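Washing stuffed animals, what do you do?
Carnus Parents Board > Home and Cleaning

pebblecreek5
Thu 5 December
My daughter's plush beaver has gone gray around the neck and smells like old milk. The tag is gone. I have a front loader and a dryer with a low setting. She sleeps with it, so it can't be away for three days. What do you all do?

mudroom_mom
Pillowcase, knot the end, cold delicate cycle, half the usual soap. Then air dry. I have done this with at least a dozen of them and only lost one eye.

toff569
I would not put it in the machine. The filling clumps and you never get it back. Surface wash only. Mug of lukewarm water, a few drops of dish soap, soft toothbrush. Work on one patch at a time and blot with a towel. The one at our place gets this every couple of months. 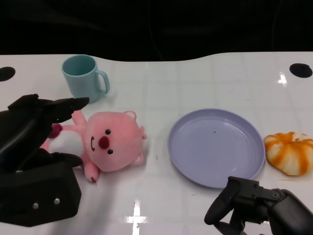 mudroom_mom
Re: surface wash
Surface washing won't touch a milk smell. If it's in the stuffing you have to get water into the stuffing.

toff569
Depends how deep it went. Baking soda in a bag overnight does a lot. Shake it out in the yard.

kirnton_dave
Baking soda did nothing for us. We have a Valtonen front loader and its hand wash program was fine, no clumps. Spin on the lowest speed. I'd skip the dryer though. Even on low it made the fur on our rabbit feel like a doormat.

pebblecreek5
Mine has plastic eyes. Is that a problem in the machine?

mudroom_mom
Not in a pillowcase. Tug on them first. If one is loose, sew it before you wash.

lintpicker
Check for a seam with different thread too. Some have a bean bag in the bottom, and if that's real beans or rice you can't soak it. Brukano or Brurkano, however it's spelled, the discount store, sold a bunch like that last January. Ours sprouted.

kirnton_dave
Brurkano. And those were pellets, I cut one open.

lintpicker
Ours was not pellets.

pebblecreek5
OK, no beans in this one as far as I can feel. Going to do the pillowcase after breakfast and put it in front of a fan. Will report back.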